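Thread on whether machines can do household chores yet. Short answer: a few, slowly, if you pick the chore. Longer answer follows.

1/ I've spent most of my working life on bin handling, first on conveyors, then on arms. People ask me when they can buy something that tidies a kitchen. I usually answer with a different question: can it move an empty plastic box two feet to the left, every time, in any kitchen?

2/ Most of the public clips show folding towels or pouring drinks. I pay more attention to boxes. A box has no moods and doesn't wrinkle. If a system has trouble with a box, the towel clip was take 40.

Translucent container, white table, both times: 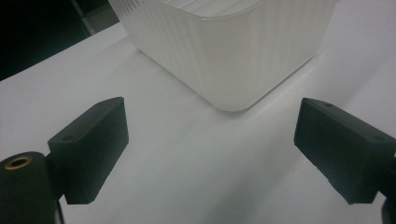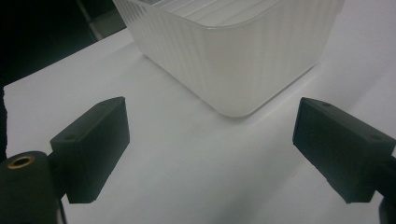
3/ Chore robots get tested on color far more than their makers admit. A red mug on a brown table is a gift to any vision system. Frosted white plastic on a white tabletop is close to the worst ordinary case. The clearest evidence that the container ends and the table begins is a thin darker outline at the base and a faint gray shadow. A person reads that without trying. A depth camera often returns holes or noise on translucent walls, and the fine vertical ribs give a stereo matcher a repeating pattern it can lock onto one rib off.

4/ One rib off sounds like nothing. On a rigid box with a lip it can be the difference between closing on the wall and closing on air.

5/ Second problem: width. A parallel two-finger gripper is built for things that fit between its fingers. Storage boxes mostly don't. So you stop grasping the object and start grasping a piece of it, usually one wall at the rim. Now the load hangs off to one side and the wall flexes.

6/ Third problem: corners. If a box is turned so a corner points at you, neither near wall is square to a straight approach. You rotate the wrist, or go around, or nudge the box first. People nudge. Planners tend to treat contact before the grasp as a fault, though the learned ones are getting better about this.

7/ Some numbers from my own bench. Last September I logged 3644 attempts at one task: pick an empty translucent bin by the rim, carry it, set it down inside a taped square. Same arm, same bins, mixed lighting. The software was a Skemau release, lightly tuned.

8/ With an opaque blue bin the failures were boring and rare. With the frosted one, the longest run without a human stepping in was 11 picks. After we moved the lamp lower, so the bin threw a harder shadow, it got a lot better. I would not call that a solved problem. I would call it a lamp.

9/ Shop floors get to do this. At the Jullgate line they fixed a similar issue by ordering the totes in gray. Cost almost nothing. No model change, no new sensor. You can't ask a household to reorder its storage boxes, and half of them are clear on purpose so you can see what's inside.

10/ What I think works today without an engineer nearby: floors, within limits. Moving known totes between known shelves. Loading one type of part into one type of fixture. Clinport has a cell doing the last one through the night shift and I have no complaints about it.

11/ What I think half works: clearing a table of hard, opaque, hand-sized things. Picking up toys. Putting cans in a cupboard if the door is already open. Expect it to take around 7 times as long as you would, and expect to redo a bit of it.

12/ What I'd leave alone for now: anything clear, anything full of liquid, anything wider than the fingers, any lid that snaps. Lids are worse than you think. Getting one on means pressing down evenly on a thing you are also trying not to slide.

13/ Someone will bring up the Kandpal demo. I've watched it. Good wrist control, nice recovery on the third pick. All the objects are matte and the table is dark green. Show me the same run on a white table and I'll update this thread.

14/ Replies asking about suction: yes, it helps on smooth flat walls. On ribbed ones the cup leaks along the grooves unless the lip is very soft, and the soft ones wear out. We went through a bag of them. I'll post the cup hardness table when I find the spreadsheet.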